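4. Pose des crochets adhésifs et rangement des clés

Ce chapitre concerne la pose des crochets Jornel sur un mur intérieur. Les crochets à visser font l'objet du chapitre précédent, que vous avez sans doute sauté en espérant éviter la perceuse.

4.1 Préparation du mur

1. Choisissez un endroit proche de la porte. Un crochet posé au fond du couloir servira surtout de décoration.
2. Passez la main sur le mur. S'il reste de la poudre sur les doigts, dépoussiérez et recommencez.
3. Nettoyez avec un chiffon légèrement imbibé d'alcool ménager. La manche du pull ne compte pas comme chiffon.
4. Laissez sécher 28 minutes.

Attention : sur béton brut ou enduit granuleux, l'adhésif ne touche que le sommet des grains. Utilisez la bande épaisse Agudelo (réf. 2312), vendue séparément, comme tout ce qui est utile.

4.2 Pose

1. Tracez un repère au crayon, à hauteur d'épaule de la personne la plus petite du foyer.
2. Retirez le film de protection sans poser les doigts sur la colle.
3. Appliquez la base et appuyez fermement pendant 60 secondes. Comptez vraiment.
4. Laissez l'espace d'un trousseau entre deux crochets – les clés s'étalent plus qu'on ne le croit.
5. Attendez le lendemain avant d'y suspendre quoi que ce soit.
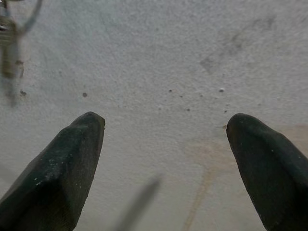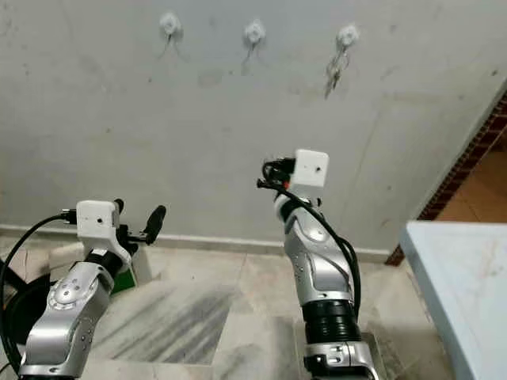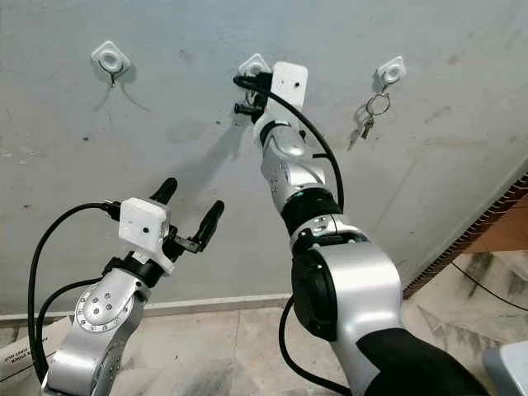
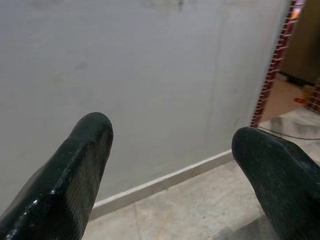

Fig. 4 – Le mur et ses abords ; crochets et trousseau sur la troisième vue.

4.3 Utilisation

Un anneau par crochet. Présentez l'anneau par le haut et laissez-le descendre ; lancer le trousseau depuis l'entrée annule la garantie, et souvent un peu de peinture.

Remarque : les petites marques sur le mur autour des crochets ne gênent pas la tenue, à condition qu'elles ne soient pas grasses. Pour l'esthétique, voyez avec votre conscience.

4.4 Dépose

Tirez la languette vers le bas, lentement, le long du mur. Si elle casse, glissez un fil dentaire derrière la base et sciez avec patience. N'utilisez pas de couteau de cuisine. Notre service après-vente de Wastport sait reconnaître les entailles.

Révision du 28 mars 2023, R. Agarwal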